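Tabletop Station Kit: planning and purchasing notes

README for the planning folder
Kept by Wing-sze Chiang
Last full read-through: 21 February 2018

What this folder is for

Hello, and thank you for opening the README before opening the spreadsheet. The folder holds everything we use when somebody wants to set up a new tabletop station for hand-held gripper work, or to replace the worn-out parts of an old one. It began as my own shopping list and has grown a good deal since then (as these things do), so I have tried to write down how the files fit together, what the columns mean, and which of the numbers you can lean on.

If you are only after the total to put in a funding request, go to the section called Working out a station total and come back for the rest when you have a cup of tea. If you are going to place orders, please do read all of it. I know it is long!

What is in the folder

parts.csv
The main list. One row per part, with the supplier, unit price, how many a station needs, how many spares to hold, and the usual wait for delivery.

stations.csv
One row for each station we have built or agreed to build. There are 5 at the moment, and the newest one is still waiting for its table.

quotes/
Scanned quotes from suppliers, named by supplier and then by part. Please keep the old ones. They are very handy when a price has crept up and you would like to have a polite conversation about it.

layouts/
Drawings of each table top with the tape lines marked on them, plus the floor plan of the room it sits in.

props.csv
The household objects we put on the tables, with where they were bought and whether the same thing can still be got.

notes.txt
Odds and ends, mostly mine, mostly grumbling about postage.

The columns in parts.csv

part_name: plain words, please. "Left gripper body" is far better than a supplier's code, and the code has its own column anyway.

supplier: one of Prarkix, Noveck, Fogh or Tralten for nearly everything. Anything bought from an ordinary shop goes in as "local".

supplier_code: copied exactly as it stands on the quote, spaces and all.

unit_price: in pounds, without VAT. I went back and forth on this and in the end took VAT out everywhere, so that the figures match the quotes.

per_station: how many of the part one working station needs.

spares: how many extra we hold for the whole group, not for each station. This one catches people out, and it caught me out in my own spreadsheet for the best part of a term.

wait_weeks: the wait from order to doorstep, going by our last order and not by the supplier's website.

last_checked: the month in which someone last looked at the price. If it is blank, treat the price as a hopeful guess.

Where things come from

Prarkix makes our gripper bodies and the grey fingers. They sell fingers singly or in packs, and the packs are much the better buy if more than one station needs them. Their wait is 5 weeks. They are lovely to deal with on the telephone and rather slow by email, so ring.

Noveck prints the marker cubes. Do ask for the matt finish, as the glossy ones threw back the ceiling lights and we ended up sending the first lot back. A cube with a scuffed face should be replaced and never touched up with a pen, however tempting the pen may be.

Fogh supplies tables and stands. Their white table top is the one in all the layout drawings, and black tape shows up on it nicely. Delivery is charged by the trip, so it is well worth asking the other stations whether they want anything before you send an order off.

Tralten is for cables, connectors and power strips. Nothing they sell is dear on its own, and this is exactly why the cable line in a budget is so easily left too small. Please read the section on cables below before you decide that I have been extravagant.

Working out a station total

The total for a station is made of four lines, and I would ask you to keep them apart in any request you write, even if the form gives you only one box. It makes it so much easier to answer questions later.

1. Hand equipment. Two grippers, each with its own marker cube, and a full change of fingers for both. Price them as a pair. A single gripper looks like a nice saving on paper, but most of our tasks want both hands, and a second one ordered later has to wait its turn all over again.

2. Table and furniture. The table itself, a stand, tape for the outlines, and shelving for props. Shelving was missing from my first two budgets, and I have been sorry about it ever since, usually while stepping over a box.

3. Power and cables. Allow £300 per station. That covers the power strips, the long runs, one complete set of spare leads and something to keep them all together. It is the only line where I would ask you to use my figure and not work out your own.

4. Props. Everyday objects for the tasks, things like tissue boxes, cloths, cups and baskets. Buy them in ordinary shops and keep the receipts in an envelope. Where an object matters to a task, buy a second one on the same day. The shop will stop selling it. They always do.

Both hands are taken up once work begins at the table, so anything the person will need has to be within reach and in its place beforehand. Keep that in mind when you choose the size of table and decide where the shelves will go.
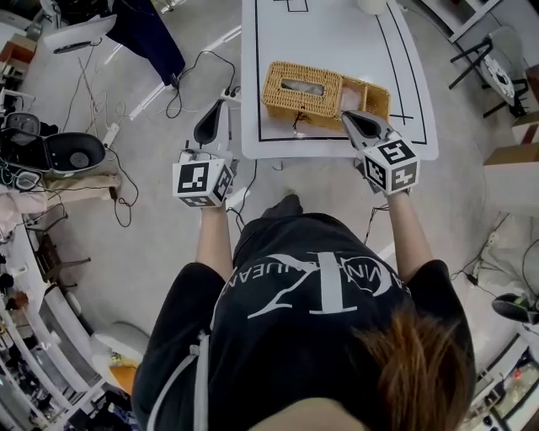
Cables and power, at some length

I am sorry to go on about cables, but more of our small unplanned orders have been for cables than for anything else. Each gripper has leads of its own, and by the time everything else at a station is plugged in, the floor fills up quickly. Two power strips per station is the number in parts.csv, and I would not go below it. If the room's sockets are all on one wall, measure from the socket to the furthest table leg, following the path the cable will really take, and then go up to the next length Tralten sells.

Please also put floor covers or clips in the order. They are in parts.csv under "cable tidy", they cost very little, and they tend to be struck out by whoever is trimming the request. Put them back in.

Labels are worth having too. A strip of paper tape at each end with the same number on it does the job perfectly well, and you can buy that locally.

Props and their peculiar costs

Props are cheap, and they take up far more time than money. The row for woven tissue boxes is a good one to look at if you want to see how props.csv should be filled in. It gives the material, the shape of the opening, the size of the lid and where the box came from, so that a person at another station can find one that behaves in much the same way. "Tissue box" on its own would not have helped anybody.

Things that get used up go on a separate line from things that last. Tissues, paper towels and the like are bought again and again, and it is better for the budget to show that from the start. I top ours up when we are down to 4 packs on the shelf.

If you would like to add a prop, please check first that it fits inside the tape outline it is meant for. The outlines are in layouts/ with their measurements.

When to order

Our quiet time for ordering is the autumn. December is a poor month for it: Fogh closes for part of it, Prarkix has a queue, and anything that does arrive is likely to sit in the post room until the new year. If you need a station running early in the year, the table should be ordered first, then the grippers, then everything else.

I like to ask for all the quotes in the same week. Prices then line up with each other, and you are not left with a table priced in one year and a stand priced in the next.

What you should be careful about

Some of the prices are old. At my last read-through, 13 rows in parts.csv had no entry under last_checked, nearly all of them small hardware. They will not sink a budget, but do check them before you promise a figure to anyone.

The list leaves out people's time. Setting up a station takes a good few days of somebody's attention, mostly spent on the table layout and the wiring, and none of that appears in the totals.

It leaves out computers as well, which are bought centrally here and come from a different pot of money. If they are not bought centrally where you are, you will need a fifth line.

Repairs are handled rather badly. For now they go under spares, with a word in notes.txt. I would like a proper repairs file and would be very glad of help with it.

Making changes

Edit parts.csv directly, change last_checked when you change a price, and put the new quote into quotes/ at the same time. For a new supplier, please have a word with me first, as there is a form to fill in and I have a copy with most of it done already.

If you find a mistake, do tell me, even a very small one. Questions are welcome too, either in notes.txt with your initials or in person; I am usually near the kettle by half past ten.

Wing-sze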